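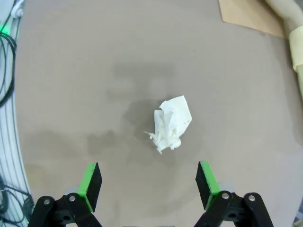 When do the winter opening hours start? From 2022-12-12, and they run until the clocks change. Doors at the usual time, last orders for tea half an hour earlier than you're used to. Sorry to anyone who turned up to a dark porch last week, the sign blew off.

Right, quick one this month as I'm writing between two other things.

Reading room first. The Davero Street shelves are back up and the local history section has moved downstairs, next to the radiator. Maps still upstairs. Large print is where the maps used to be, sort of. Ask if stuck. We had 200 books donated from the Cloutier house clearance, mostly gardening and railways, a few decent novels, one very odd cookbook. Anything we can't shelve goes on the sale trolley at 3 for a pound.

The memory writing group is carrying on through the winter. Bring a notebook, bring a pen, bring a memory if you've got one to hand. This term's theme is first jobs. Last term was kitchens, and we got some lovely pieces out of it, esp. the one on the bread oven at Vodell. 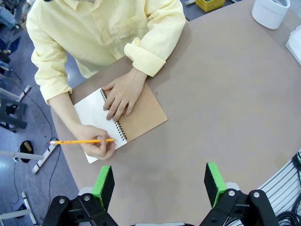
Getting it down on paper. New writers welcome, no need to book.

Tamunoemi Briggs is putting together the next booklet and wants pieces of up to 3000 words, shorter is fine, a page is fine. Handwriting OK if she can read it. Typed is better. Please put your name on every sheet, she had a horrible time with the last lot. Poems yes, but not only poems. Deadline is when she stops asking, so dont push it. Booklet out in June with luck. Print run is 200 copies again and the last one went quickly. 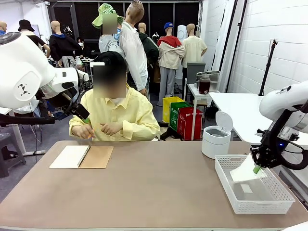 Pen in hand at the table.

Other bits. Parking behind the hall is residents only now, use the Elen Road side. The kettle has been replaced. The lending of jigsaws will carry on but please, please count the corners before you bring them back. Someone has left a brown glove and a good umbrella, both in the office.

Poetry evening moved to the small room, same time. Heating in there is on a timer so bring a jumper. Mince pies while they last.

Items for the next newletter to the desk or through the letterbox.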